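Sillau's repair night is back, and I've already put my name down

I've been banging on about the Sillau repair night to anyone who'll listen, so you can imagine how pleased I was to hear it's getting a second season! Doors open again on 24th November at the old Canen hall, and it'll run every fortnight until the school holidays.

If you missed the first lot in September, the idea's pretty simple. You bring in a toaster, a lamp, a jacket with a busted zip (I brought all three, sorry Trinh) and someone sits down with you and has a go at fixing it. Trinh Ung, who got the whole thing going, told me 137 items came through the door last time, and the queue for the sewing table went right out to the footpath.

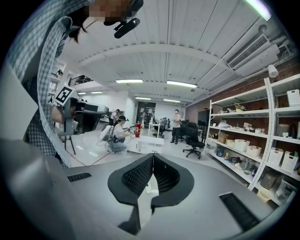
A plaid shirt and a close-up view.

There are a few changes this time round. Entry is still free, but you'll need to book a spot, and there are 15 spots an hour. Taha Abdelaziz is taking over the bikes — he did my back brake and it's never been so quiet — and Loan Khổng will be teaching basic darning from 7 pm for anybody who fancies learning it themselves.

The hall has also picked up a $3000 grant from the neighbourhood fund. Most of that's going on a decent soldering bench and better lights, and I'm told whatever is left will go towards a new urn. The old one took forever, so I'm all for it.

Bookings are open now at the library counter or at Đồng, the little bakery across the road. Microwaves and anything that runs on petrol still have to stay home.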